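Can a Robot Put Away the Groceries Yet?
Student project report by Maysoun Darwish
Lab partner: Fadi Khoury
16 October 2025

I started thinking about this project in June, when I was working the bakery counter at Bitar and spent most of my shifts moving rolls from one place to another. It's the kind of job people tell you a machine will be doing any day now. My feet hurt and I kept wondering, okay, so where is it?

Fadi and I decided to look at one very small chore: sorting food between a plate and a basket. We called the project Wosidness (long story, it was the name of Fadi's fantasy soccer team and it stuck). We kept the shopping list short – bread, an apple, some citrus – and stuck to one arm with a two-finger gripper.

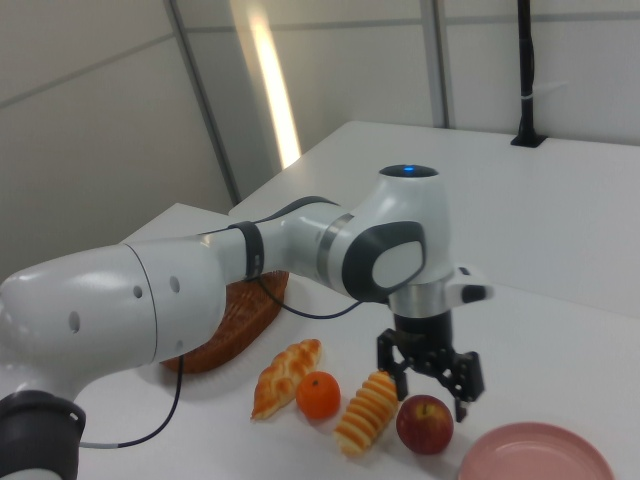
Why pick food instead of boxes or cans? Food is what people handle most in a kitchen or a small shop, and it comes in shapes that don't repeat.

What I didn't expect was how much of our time went into talking about grip. When I pick up a roll I don't think about it at all! My hand just goes around it. Two fingers have to choose a side, and with a twisted roll there are a lot of sides to choose from. Fadi wanted to start with the apple and I wanted to start with bread, and we argued about that for an entire lunch.

Fruit in slices was my idea, and I'm still proud of it. A whole mandarin is one object. Orange slices held together in a stack are sort of one object and sort of several, and anybody who has tried to move sliced fruit off a cutting board knows how that can go.
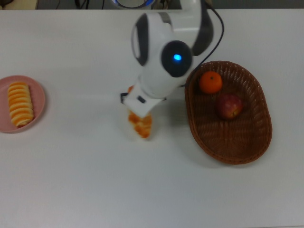

What counts as done

We had to settle this before we could say anything useful. For a person, "put the bread on the plate" has a bunch of rules hiding inside it. Don't squash it, don't drop it from high up, don't land it on top of something else. I wrote mine down and got to 9 before I ran out. Fadi's list had two, and one of them was "on the plate."

We ended up using mine, mostly (he'll say otherwise). The squashing rule was the one I cared about, because at Bitar a dented croissant went in the discount bin and I was the one who had to put it there.

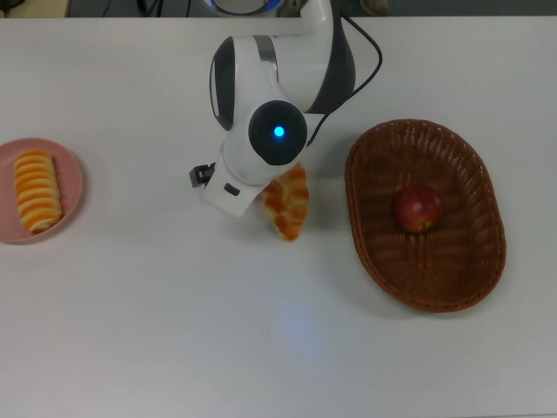
Bread in the gripper, between the plate and the basket.

The shop-floor side of the question is harder to answer from one table. At the counter I might handle 40 rolls in a rush, with customers pointing and changing their minds, and somebody asking if the one in the back is fresher. Our table had none of that. It's a fair test of picking up and putting down, and I wouldn't stretch it any further than that.
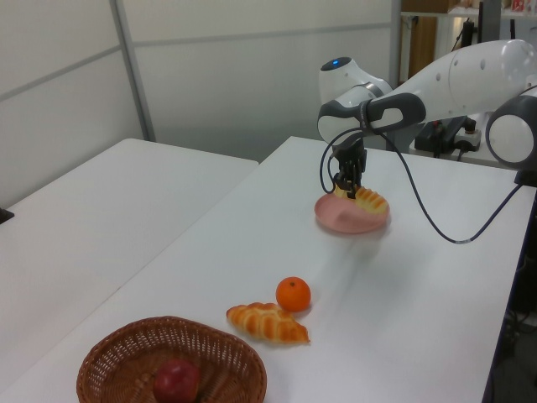 So when I say "not yet" for the bakery, I mean the whole job, with the tongs and the bags and the talking. For the smaller chore of moving a few things around at home, I'm more hopeful than I was in June. My mother would accept a machine that cleared the breakfast table slowly. She would not accept one that needed me standing next to it the whole time, and I think that's a good rule for anyone else working on this.

Next term we'd like to add bowls and maybe a paper bag, and Fadi is already pushing for grapes. I've told him grapes are his problem.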